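Totusley robotics club trades the joystick for hand-held grippers

Jun 6, 2021

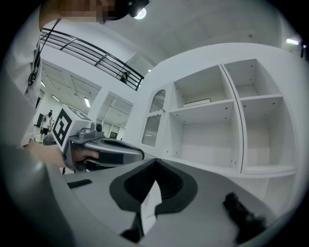
Two of the club's hand-held grippers, with the shelves we use for practice in back.

I only meant to stop in for a few minutes at the Totusley student robotics club, and I ended up staying all afternoon (my parking meter was not happy with me). The club has a new project called Wiltus, and it's a lot of fun to hang out with.

The idea is pretty easy to follow. The students want their robot arm to learn how to put things away on a shelf, so they do the job themselves first, over and over, with a gripper in hand. You slide your fingers in through the handle, you squeeze, you pick the thing up, you set it down. The white cube with the black-and-white patterns on top of the gripper helps the software work out where the tool is and which way it's turned. Every try gets saved, and later on the arm gets to study the whole pile.

Pornthip Ratanaporn started the project in May and keeps the log. The team's goal was 200 good tries before the summer break, and when I got there they were at 144. "The bad ones are mostly me," she told me. "I rush when I'm hungry."

They let me have a go too! I figured it would be like using kitchen tongs, and it kind of is, but you have to slow way down and keep your wrist steady, and I turned mine the wrong way right off the bat. My first three tries got tossed. The fourth one went in the log, and I've been bragging about it at home ever since.

Daranee Nuchit coaches the group and mostly stays out of the way, which the students seem to like. She did step in once, when two of them got into it over whether to start with the top shelves or the bottom ones. They went with the bottom. I was on the other side of that argument, but I don't get a vote.

The club has 21 members this year, and they take turns, so everybody gets time with a gripper and everybody gets stuck checking recordings - that second part is a lot less popular.

Next up is the Rattanakul Cup over in Dremadville, where 24 teams are signed up and each one gets a shelf and a box of stuff they haven't seen before. Totusley is bringing the arm, the grippers and a whole lot of snacks. I already asked if there's room in the van for one more, and Daranee said she'd get back to me.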